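Wooden Benchtop Inspection Checklist, with Comments
Linberg Shared Workshop, Rerkby building

Carry out at the start of each quarter. Mark each item OK, Repair or Remove from use. Write the comment on the same line as the item.

1. Surface finish
Check for bare patches, raised grain and sticky areas.
Comment: OK. Front edge re-oiled in January.

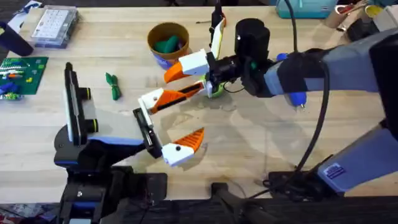 2. Load and clutter
Maximum distributed load is stated on the plate under each top. Clear loose items before checking for sag. A bench as crowded as this wooden one has to be cleared in stages, heaviest items last, and the straightedge laid across the full width once the top is bare.
Comment: Sag at mid-span 2 mm on bench B. Within limit.

3. Joints and glue lines
Press along each glue line with a thumb. Any movement is a Repair.
Comment: Hairline gap at rear corner, bench C. Filled, recheck next quarter.

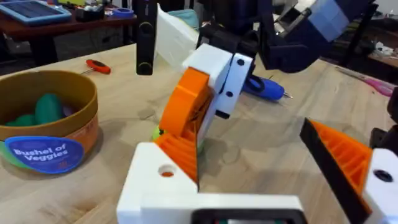
Can a top be sanded in place?
Light sanding by hand is allowed with the extractor running. Machine sanding is done in the Kurnus bay only.

4. Fixings
Torque all leg bolts to 20 Nm. Replace any washer that has sunk into the wood.
Comment: 9 bolts retightened. De Bruijn brackets on bench A show light rust, no action.

5. Edges and corners
Run a cloth along every edge. Snagged threads mark splinters, which are to be sanded with the grain 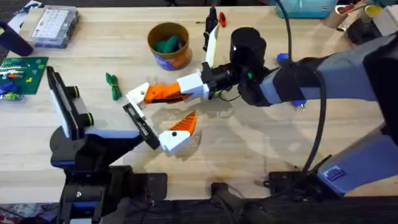 and sealed the same day. Corners with a chip deeper than the finish are rounded over and entered under Repair.
Comment: Two corners on bench C to be rounded.

6. Leveling feet
Rock each bench by hand at opposite corners. Lock nuts finger tight, then a quarter turn.
Comment: OK.

Last updated: Jun 16, 2023

Related
Vise and clamp checklist
Oil and finish storage
Extractor filter log

Contact the workshop office | © Linberg | Back to top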